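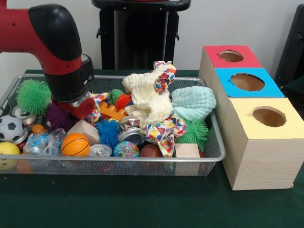 The Toy Box Problem

Part One: Gwenaël Has a Rule

We lost to Dradgate in the spring by 6 points, and I have thought about those points every single day since. In the shower. On the bus. During my cousin's wedding, if you want the truth. So when Maxence Gaillard stood up at the first Vekness Robotics Club meeting in September and said this year's challenge at Skirkance was "tidying up," I laughed out loud. Tidying up! We'd spent a whole year teaching an arm to stack things to the millimeter and now they wanted it to clean somebody's bedroom.

Then he read us the rules and I stopped laughing.

You get one tray. The judges fill it with toys, and they fill it the way my little brother fills a backpack, which means everything on top of everything with a towel shoved in. You get boxes with round holes in the tops. A ball goes in the blue one. Anything soft goes in the red one. The yellow one is for blocks. You have 200 seconds, and each thing in the wrong box costs you double.

"How many practice runs do we get?" asked Clotilde.

"As many as you can stand," said Maxence, and he meant it as a kindness, I think.

Clotilde Huet did the grasping code. I did the part that decides what to go for next, which I called Hoarau after my old piano teacher (she was also very good at telling people what to do next). Gwenaël Bailly did everything with a screw in it, and Gwenaël had one rule, which was that you don't touch the table during a run. You don't lean on it, you don't fix the cloth, you don't so much as breathe at it. I broke that rule within ten minutes and had to buy him a sandwich.

The first week was terrible in a way I'm almost fond of now. Hoarau loved the spiky balls. Loved them! There could be a perfectly nice basketball sitting right on top, big and orange and begging to be picked, and my code would go digging for something with spikes. I'd written a scoring function that gave extra credit for bright colors, and there is nothing in this world as bright as a green rubber ball with spikes on it.

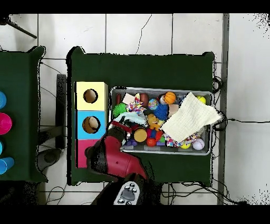

So I took the color bonus out, and then it fell in love with cloth. Every run, straight for the cloth. It would pinch a corner and lift, and half the tray would come along for the ride, and Gwenaël would close his eyes and put his hand over the stop button without pressing it. He's polite like that.

"It's seeing edges," Clotilde said. "A wrinkle is just a whole lot of edges."

"Can you make it stop?"

"Can you?" she said, because it was my code.

I went home and labeled wrinkles. I labeled 1000 pictures of wrinkles that weekend — towels, T-shirts, my mother's good tablecloth, one very patient cat blanket. By Monday I was seeing them on people's foreheads. But the next run it went right past the cream towel like it wasn't even there, picked up a brown ball, swung over the boxes, and let go.

I can still hear the sound it made going in. Cardboard and wood, a kind of tock. Clotilde grabbed my sleeve and I grabbed hers and we stood there holding each other's sleeves and not touching the table.

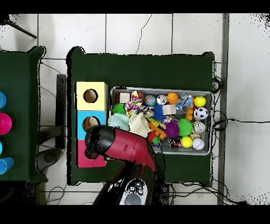

Part Two: The Yellow Thing

Balls were easy after that. Soft toys were the trouble. A ball knows where its middle is. A plush toy has arms, or ears, or a floppy bit hanging off the back, and if the floppy bit catches on the rim of the hole the whole thing sits there on top of the box like a hat.

Gwenaël's little brother Loïc came by on Tuesday and watched for an hour with his chin on a chair. He wanted to know why we didn't just hold it lower down. I started explaining approach angles and then I stopped, mostly from embarrassment, and went and moved the grip point down two centimeters.

Run number 2840 (Clotilde kept the log, I'd have lost count in the first week) started at half past eight at night. Everybody's coats were already on. The arm went into the tray and came up with the little yellow plush, and it carried it over to the red box so slowly that I stopped chewing my gum.

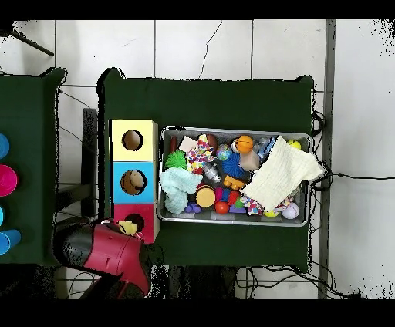
Marcelle Coste thought we should call it a night either way. It was one toy, she pointed out, and Dradgate would be practicing with whole trays by now, and had we even tried the new grip on the big plush star?

We hadn't. I told her so. I also told her to please hush, and I wasn't nice about it, and she let me have that one.

The arm dipped. The fingers opened. One yellow corner hung on the rim — I swear it hung there for a week — and Gwenaël, who has one rule, leaned over and blew on it.

It dropped in.

"That doesn't count," said Clotilde, already typing.

"No," he said. "Run it again. And I guess I owe you a sandwich."

I took my coat off.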